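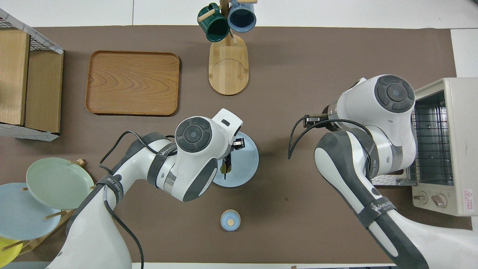
Section 4. Preparing the table and recording a practice run

Ninamier two-arm kit, school club edition
19 January 2024
Zuzanna Sowa

4.1 Before you start

This section covers the kitchen task used in the Skomo round of the club competition. It assumes that both arms have been bolted down and tested as set out in Section 3, and that the control laptop is running the Melico software. Teams that have changed the gripper fingers must repeat the grip test in 3.6 first.

Two people are needed. One is the operator, who drives the arms. The other is the table lead, who sets out the items, calls the start and keeps a hand near the stop button. The table lead does nothing else during a run.

CAUTION: Keep hands, hair, sleeves and lanyards off the mat whenever the arms are powered. An arm holding its position is still powered.

4.2 Laying out the table

1. Press the stop button and check that the light on the power box is red.

2. Lay the brown mat flat on the table. Smooth out any curl at the corners. The grippers will catch a raised edge.

3. Stand the mug tree at the far side of the mat, between the two arms. Hang one mug on each side. The mugs may overhang the mat, but the base of the tree must be stable when the post is pushed lightly with one finger.

4. Place the wooden tray to the left of the mug tree. It must be empty at the start of a run.

5. Place the dish rack in the near left corner and load the plates. Each plate should rest against the pegs without being wedged.

6. Place the toaster oven on the right. Leave the plug out of the wall for the whole session. The task uses the door and the wire rack only, and no part of it needs heat.

7. Set one plate on the mat within reach of both arms, with the small cup on the near side of it.

NOTE: Plates and mugs of any colour may be used in practice. At the event, teams use the set supplied on the day.

4.3 Checking the cables

1. With the power still off, move each arm by hand from the rest position to the centre of the mat and back.

2. Watch the black cable along its full length. It should hang in an easy loop and should not pull tight at any point.

3. Check that the straps on each arm are closed. A strap that has slipped towards the wrist will limit how far the joint can turn.

4. Bring both grippers to the centre together. If one cable hooks over the other arm, return both arms to rest and route the cable again.

CAUTION: Do not shorten a loop with tape. The connector at the wrist will take the strain and may fail.

4.4 Setting the limits

1. Release the stop button and wait for the Melico status line to read READY.

2. Open the Limits page and load the file named Sakamoto. This holds the speed and reach settings agreed for school use.

3. Set the speed limit to 10 per cent for a new operator. An operator who has completed 18 clean runs may ask the club leader for a higher setting.

4. Set the fault delay to 2,000 milliseconds. Shorter values cause the arms to stop when a gripper brushes the mat.

5. Save the page. Settings that have not been saved are lost when the stop button is pressed.

4.5 Recording a run

1. The operator brings both arms to rest with the grippers open.

2. The table lead calls "clear", checks the mat once more, and calls "start".

3. Press Record. Wait for the tone before moving either arm.

4. Carry out the task in the order printed on the task card. Use one arm at a time unless the card says otherwise. The idle arm should be held back with its gripper open.

5. When placing an item on a plate, stop directly above it, lower slowly, then open the gripper. Do not drop items from a height.

6. Return both arms to rest and press Record again to end the run.

A run is clean if nothing falls, nothing is touched by hand and neither arm faults. Mark it as clean or failed straight away. Failed runs are kept, and the reason is entered in the notes column.

Stop for a break after 10 runs. Operators should swap at this point.

4.6 If an arm faults

1. Press the stop button. Support the arm under the lower segment as it may sag.

2. Remove any item from the gripper by opening the fingers with the hand wheel. Do not pull the item out.

3. Note the fault code and look it up in Appendix B.

4. Repeat 4.3 in full before turning the power back on.

If the same code appears twice in one session, leave the arm switched off and report it to the club leader. Spare wrist cables will be sent to clubs in March. Until then, a damaged cable must be replaced as a complete set, following Section 7.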